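The left gripper had been lying to me since Friday. It would close on a sleeve, report a firm hold, and open up again a hair wider than it had started. Do that 20 times and the log believes you have been folding laundry with a pair of garden shears.

For anyone new to this blog: I look after a cloth-handling cell in Tustville. It has a table, two rails, a white board, a pair of hand-held grippers and more cable than the local phone company. People hold the grippers and handle clothes with them, the grippers record what the fingers did, and later on an arm tries to learn from it. My part is keeping the grippers truthful. The learning is somebody else's headache, and they are welcome to it.

The grippers are a Vonau design that we print and put together ourselves. Vonau's setup sheet is one page long and spends half of it on the warning about pinched fingers. For the zero it says "close jaws, set zero." Fine, but how hard do you close them? Shuk-fan Siu squeezes like she is testing a peach. I squeeze like I am opening a jar. We zeroed the same gripper one after the other and got two different grippers.

So we now use a shim. It is a strip of brass stock from the Arellano bin (Arellano left for a better job and his bin stayed, which I consider a fair trade). Jaws closed on the shim, light pressure, set zero, take the shim out, close again, see what it says. If the number moves, you have play somewhere and there is no point in going on.

We had play somewhere.

I began with the finger screws, since those are the ones you can reach without taking the whole thing apart. Both were tight. Then the linkage, also fine. Then I did what I should have done first and wiggled the cable. The reading jumped. The plug had backed out of its socket by the thickness of a fingernail, and every time the hand turned over, the cable gave it another little tug. It got pushed home and tied down with a proper loop of slack, and the other gripper got the same treatment before it could get ideas.

While I had the left one open I cleaned the slide. There was lint in it. There is always lint in it. If you run grippers on cloth, plan on a brush and 50 cents' worth of patience every few days, and don't oil anything, or you will have lint paste. I know about lint paste from the Pornov rig and would prefer not to discuss it.

Then back to the table to try it out on cloth. I like dark clothes for this. Folds are hard to make out in black, you end up groping for the edge, and the jaws get worked at every silly angle a wrist can manage. A nice stiff dish towel will tell you everything is fine. Shuk-fan says I am being dramatic about towels.

The zero held through 3 rounds with the shim in between. I wrote the shim step on the setup sheet in pen, right under the part about pinched fingers, and I have ordered plugs with a latch, which will arrive in November if the supplier is feeling generous.

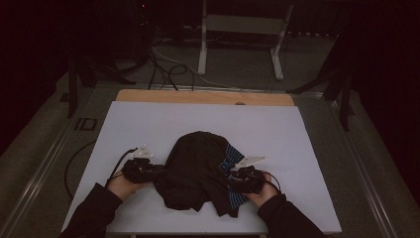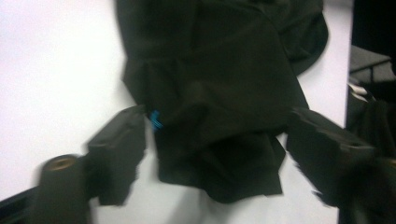 Grippers and black cloth on the white board, from overhead and from down at the fingers.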